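Notes for the laundry unit, robot manipulation lab (second half of the course)

Hi all! I'm writing these up the way I said them in class, so forgive the rambling. We're on the laundry task now, the one I've been calling **Drendance** in the course folder, and it's harder than the block stacking you did before (sorry, and also not sorry).

The part most teams underestimate is the basket. Cloth hides things, fingers brush the walls, and a wrist camera that worked beautifully over a bare table suddenly has fabric filling half its view.

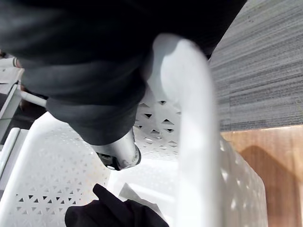

What should you record for each attempt? Write down the start pose, the garment, the result, and one line on what went wrong, even if the attempt went fine.

Each team owes me 15 attempts in the shared log by the end of July. Endang Sembiring keeps the log and she *will* send back rows with blank cells, so don't try it! If you want to train on the older set too, there are 300 attempts from last year under `halim/`, already labeled.

## Two arms, one basket

Carrying is where both arms have to agree. Start with slow, matched speeds, and keep the grip points level on the rim. If one arm leads by even a little, the basket twists and your force readings go wild, and then you spend an hour blaming the code (I've done this more than once).

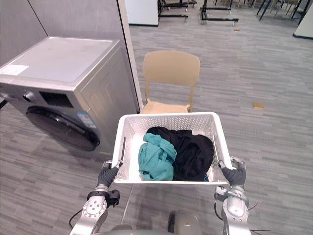 *Basket carry, both grippers on the rim, washer to the left.*

## Fingers

Now, grasping cloth. Please don't just close the hand all the way and hope. Close until you feel contact, pause, then
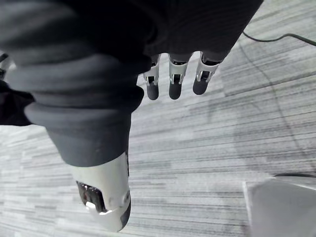
close a bit more and lift slowly. Wahyudi Ginting's team added a pause of 2 seconds there and liked it enough to keep it, so borrow the idea if you're stuck.

Reading for next time is section 16 of the lab manual. Bring questions, and bring your own socks if you want to test on them!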